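Filed under: Health & Medicine, Threads

20 Aug 2023
by Hưng Cù

So my mother goes in for her knee next month at Plundutton, and I've been reading up on nerve blocks so she doesn't have to. Sharing what I've got, and please correct me if you work in this world!

The anesthesiologist there, Dr. Barros, gave us a full 12 minutes on the phone – I know, I know, but that felt like a gift. She explained that the block numbs the leg while Mom stays lightly sedated.

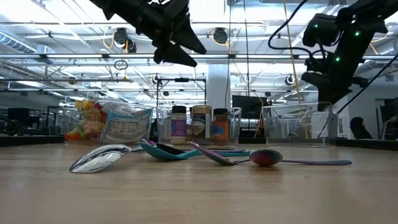
She can breathe on her own the whole time, which was the part that kept her up at night. She'd pictured a tube and a machine, bless her.

Food is the other big one. Dr. Barros gave her a cutoff for solid food and a later one for clear liquids, and Mom wrote both on the fridge in marker (she now quotes them to the neighbors).
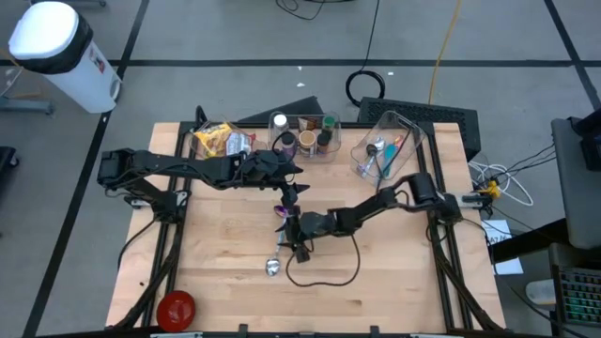
Spoon on the table, snacks in a bin behind.

Numbness can hang around for up to 12 hours after, so I'm staying over. If you've had a block, tell me how that first night went – I'd love to hear it.

Contact | © Melberg Threads | Back to top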